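About Werneo

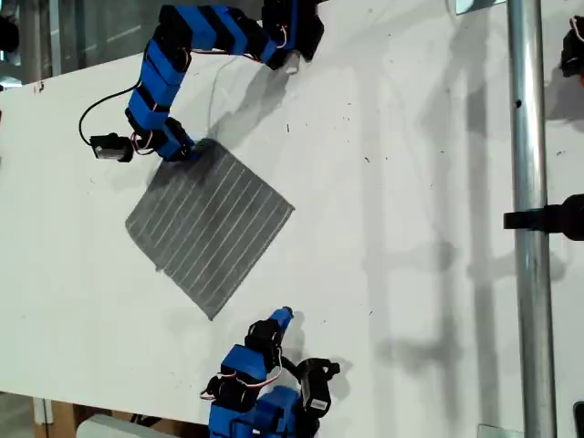
Why would anyone start a whole company over a cloth, a woman wrote to us in December, when you can get a pack of them at the supermarket for next to nothing? Fair enough! I've been trying to answer her ever since, and this page is about as close as I've got.

We sell cloths. Grey ones with thin white stripes, mostly, for drying up, wiping down, lining a bread basket, or flinging over your shoulder while you look for the other oven glove. I started Werneo in Voston because I was fed up with tea towels that pushed the water round the plate. My first order was 900 cloths, which sounds like plenty until you run a Saturday market stall, and then sounds like far too many when it rains. They lived under my bed, on top of the wardrobe and (for one long month) in the bath.

The next order was 2,000, and by then we'd got a proper unit on Selvanayagam Lane with shelves and a kettle. We're still there. It's small and the door sticks, but there's a big table and good light, and you need both if you're going to look at stripes all day. 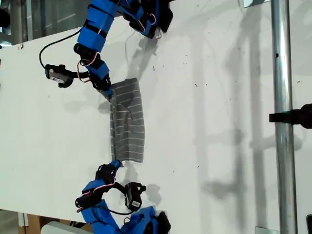 Tavion Baptiste

I'm the one who answers the emails, so if you've had a rambling reply about hems, that was me. I do a fair bit of the folding as well. I'm fussy about it, I'll admit! Lay the cloth down, smooth it from the middle outwards, bring the corners together, then give it one more fold so it'll sit in the box without sliding about. The stripes are a big help because you can see straight away if you've gone wonky. Plain cloths are much harder to get square, and we gave up on a plain one called the Zolutis after a single batch. (If you've got one, hang on to it, there won't be any more.)

People ask if we'll do other colours. We tried a mustard and it was horrible. We might have a go at a dark green next, but grey goes with most kitchens and it's kind to tea stains, so that's where we've stayed. We've got 29 shops stocking us now, mainly cookware places and a couple of farm shops, and I still get a bit giddy when I spot our cloths in somebody's window.

If you buy from us and the cloth turns up with a bad seam or a pull in it, send us a note and we'll post you another. Keep the duff one for the car or the dog.
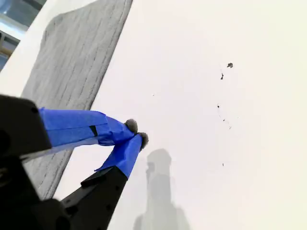

Do I need to wash a new cloth before I use it?

We'd give it one wash first, at whatever temperature you do your towels, and leave out the fabric softener. It drinks up water much better afterwards.

The unit's open on Saturday mornings if you fancy having a feel before you buy. Knock loudly, push the door hard, and mind the step on your way in.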